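Two-arm pick and place, the software side. A thread.
Reading time: 5 minutes

1/ I've been rewriting the grasp planner for our two-arm setup at Priveck since March. People keep asking what changed, so I'm putting it in one place. Mostly control and tooling. Not much about learning.

2/ The old planner treated the arms as two separate robots that happened to share a base. Each one got its own target pose, its own path and its own finish time. For small parts picked with one hand that was fine. For anything held from both sides it was a mess.

3/ The mess was timing. Left arm arrives, starts to press, right arm is still 2 cm out. The object tips, the pose estimate goes stale, and the right arm closes on where the thing used to be.

4/ So now there's one object frame, and both hands are planned relative to that. You ask for a motion of the object and the planner works out what each arm has to do. If one arm slows down near a joint limit, the other slows with it.

5/ The price is a smaller reachable space. Some poses that either arm could manage alone don't work as a pair. The planner used to find this out halfway through a lift. It now checks the whole lift before either hand touches anything, and refuses if any part of it fails.

6/ Soft things are where it gets awkward. A padded object with straps has no fixed shape, so the mesh in the planner is a guess. We stopped trying to model the straps. They go in as a loose volume hanging under the body, and the planner keeps that volume clear of the bin rim when it can.

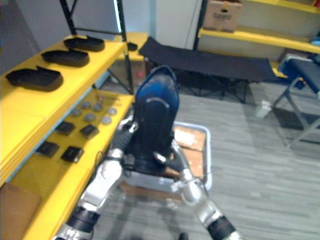 Govindasamy: Does the loose volume count as a collision, or only as a cost? We tried it as a hard collision and the planner refused almost everything near a bin.

7/ Cost only, for that reason. We had it as a hard collision for a week and got the same result. The body of the object is a hard collision, the strap volume is a cost that goes up near edges. It will drag a strap over a rim if there's no other way out, and it writes that in the log.

8/ Squeeze force. Both arms run impedance control, and the inward force is set on the pair, not on each arm. Say you want a certain squeeze. If the left side gives a bit, the right doesn't chase it across the workspace. The centre stays put and both sides close in.

9/ I got the sign wrong on one of those terms the first time. Both arms agreed perfectly and walked the object sideways until the safety stop cut in. There's now a test in simulation for that exact case, and it has caught me once more since.

10/ Perception next. The head camera does the first estimate. Once the hands are in close they block a lot of what it sees, and the estimate gets worse just when you need it. We used to freeze it at that point and hope.

11/ Now the wrist views take over for the last part of the approach. The handover is gradual, weighted by how much of the object each camera can see. A hard switch gave a jump in the estimate, and the controller followed the jump.

12/ Wrist views bring their own trouble. The hand throws a shadow on whatever it's reaching for, and the shadow moves with the hand. Our edge detector loved it. It would fit a lovely straight line to the side of a finger shadow and call it the edge of a carton.

13/ Clear film is worse. The bright creases look like edges, and depth on it is mostly noise. We mask out very bright patches and drop any edge that moves with the hand between frames. Crude, but it took a day to write and it removed most of the false ones.

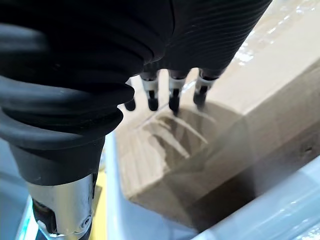
Fingertips over the carton, shadow on the top face, clear film at upper right.

14/ The other half of this job was logging. Every run now saves the joint states, the plan, the planner's reason for refusing if it refused, and both pose estimates before they're merged. The last one matters most to me. When you only keep the merged estimate you can't tell which camera was wrong.

15/ We have 3,100 runs stored this way. Nelu Bucur wrote the replay tool, which lets you load any of them and run today's planner against the old inputs. I run 24 fixed cases on every change and the whole lot on a Sunday.

16/ Replay has limits. If the new planner picks a different path, the recorded camera frames no longer match where the hand would be. So we compare plans up to the point where they split and ignore the rest. I've seen people read too much into replay numbers after the split, me included.

17/ Still open: in-hand slip. We can detect a big one from the pose estimate, but a slow slip looks the same as the padding settling under load. Six different thresholds tried so far and I don't like any of them. I think it needs a signal from the hands themselves.

18/ Also open: re-grasping. At the moment, if a two-handed hold goes bad, the planner puts the object down and starts again. Shifting one hand while the other supports would be quicker, but the one-hand stage breaks the object-frame idea and I haven't found a clean way to write it.

19/ The config format is changing again next week. If you're on the Bedville branch, don't merge until I've posted the converter. Old files will load without an error and the squeeze value will be read in the wrong units.

Recent threads
Why we moved the planner out of the control loop
Clock drift between two arm controllers
Grirnlow: notes on a small log viewer
Naming your frames before you regret it

Contact | © Priveck | Back to top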